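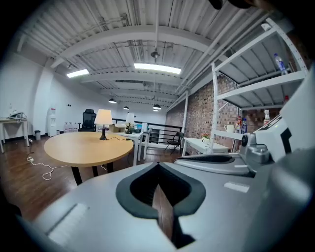 Season two of Omum ends on 12th October, according to the timer in the game menu. It was a day earlier on the Fevar launcher until last night, so go by the menu. I play in a room with a red brick wall and a wooden floor, and the new Inskip map has about the same colors, so it's been easy to get used to. The old harbor map leaves rotation when the season closes.

If you still have season tokens, spend them before the timer runs out. They don't carry over. The last page of the pass costs 300 and the glider skin is on it. The banner and the two sprays are on the page before that.

XP is a bit slow right now. You need level 40 to open the last page. Weekly quests are the fastest way there, then the Inskip escort mode. Skip the fishing quest, it still bugs out if you leave the party.

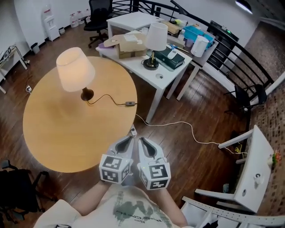
Lamp on, last week of the season.

Patch notes for the next one are partly out. Merdale is coming back as a ranked map. They took it out in August over the roof glitch. The bridge is wider now and the north spawn has moved behind the mill.

Reece Lightfoot asked if ranked resets. Yes, but only down one tier. Your placement matches are the first five you play after the update.

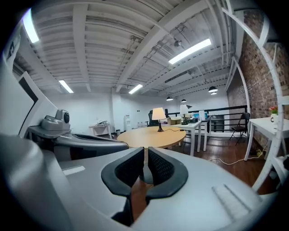 Download size for the update is listed at 542 MB on PC. Console size isn't up yet. I'm leaving the preload running and going back to the grey and black theme in the menus, same as the grey body and black fingers here, which is easier for me to read than the orange one. You can change it under Display, then Interface.

Benedetta Bellini has the full quest list pinned on her page if you're missing any. I'll post the new pass pages once the servers are back up.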